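README – Trinitz, jeu de données de manipulation bimanuelle
Projet étudiant du club de robotique Guvitz
Version du document : février 2019

Objet

Trinitz est un jeu de séquences en vue subjective consacré à la prise d'objets cylindriques transparents avec les deux mains. Il sert au module de perception de l'équipe pour l'épreuve « rangement » de la coupe Kuvbridge. Le robot à deux bras du club, Oshima, doit saisir deux bouteilles, les orienter et les poser côte à côte sur un plan désigné par l'arbitre. Les séquences humaines fournissent les exemples de coordination gauche-droite.

Le dépôt contient les séquences, les annotations et les scripts de lecture. Les poids du réseau sont dans un dépôt séparé.

Contenu

sequences/ : vidéos découpées par essai
annotations/ : un fichier JSON par séquence
splits/ : listes train, val et test
outils/ : lecture, conversion, contrôle des annotations
CHANGELOG.txt

Le jeu comprend 200 séquences et 2 000 images clés annotées à la main. Les images clés sont choisies par l'annotateur aux changements de contact, sans pas de temps fixe. Les séquences sont réparties en 7 groupes selon la pièce et le support. Un groupe n'est jamais partagé entre train et test.

Groupe « rebord de fenêtre »

Chambre étroite, lit d'un côté, rebord clair et brillant de l'autre. L'opérateur porte la caméra sur la tête et manipule des bouteilles d'eau du commerce. Les étiquettes varient d'une bouteille à l'autre (rouge et blanc, vert, paysage imprimé). Elles sont conservées telles quelles : le détecteur de la saison passée s'appuyait trop sur la couleur du bouchon.

Les deux mains sont annotées séparément. Lorsqu'un doigt couvre l'étiquette, la boîte englobante de la bouteille reste complète et l'attribut occlusion passe à 1. Les bouteilles posées au fond sont annotées avec l'état « support », même si elles ne servent pas à l'essai. 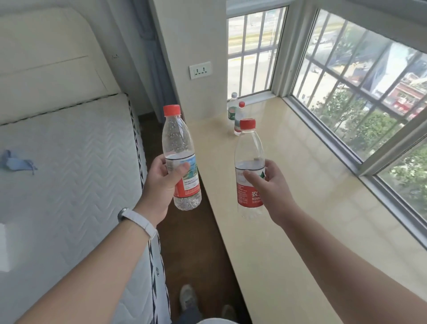
Format des annotations

id_objet : entier, stable sur toute la séquence
main : gauche, droite ou aucune
etat : support, saisie, tenue, depose
zone_prise : bas, milieu, haut
inclinaison : angle en degrés par rapport à la verticale image
occlusion : 0 ou 1
reflet : 0 ou 1, à renseigner si un reflet de l'objet est visible sur le support

Le champ zone_prise est estimé à l'œil. En cas d'hésitation entre deux valeurs, garder celle qui contient l'index. Le texte des étiquettes n'est pas transcrit.

Cas difficiles

Le contour des bouteilles est peu contrasté devant une fenêtre en plein jour, et les barreaux produisent des lignes verticales que la segmentation confond avec les bords du plastique. Les reflets de ces barreaux sur le rebord posent le même problème. Gisela Espinoza a ajouté un masque manuel pour la fenêtre ; il est fourni dans annotations/masques et s'active avec l'option --masque-fenetre.

Le rideau bleu est un second cas. Il occupe une grande surface dans certaines vues et modifie la balance des blancs. Ne pas corriger les couleurs avant l'entraînement, la correction est faite au chargement. 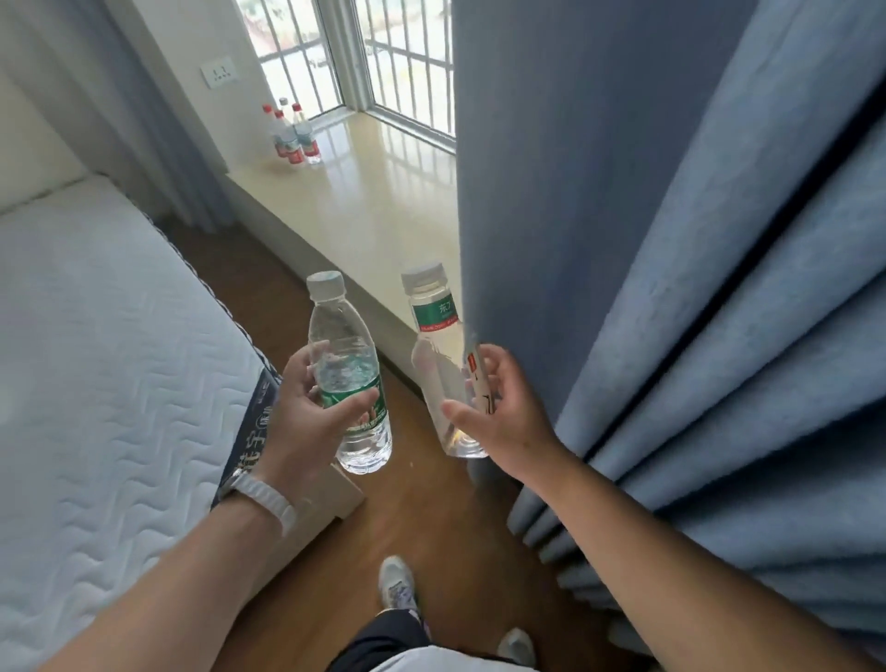 Groupe « rebord de fenêtre » : une bouteille par main, quatre autres dans l'angle du rebord.

Utilisation

Python 3.6, OpenCV 3.4, NumPy. Depuis la racine du dépôt :

python outils/lire.py --groupe rebord --split train
python outils/verifier.py annotations/

Le second script signale les identifiants dupliqués et les transitions d'état impossibles (support vers depose sans saisie, par exemple). Il doit passer sans erreur avant toute demande de fusion.

Limites connues

Pas de profondeur, pas de mesure de force. Le niveau de liquide n'est pas annoté. Les mains humaines enveloppent la bouteille alors que les pinces d'Oshima ont 2 doigts parallèles ; la zone de prise se transfère correctement, la pose des doigts non. Les séquences où la caméra bouge vite sont floues et listées dans splits/exclues.txt.

À faire

- relire l'attribut reflet sur tout le groupe « rebord de fenêtre »
- ajouter des bouteilles sans étiquette (prévu en mars)
- unifier les noms de fichiers entre groupes

Licence et contact

Usage interne au club et aux équipes inscrites à la coupe Kuvbridge. Pour signaler une annotation fausse, ouvrir un ticket avec l'identifiant de la séquence et le numéro de l'image clé. Responsable des annotations : Gisela Espinoza.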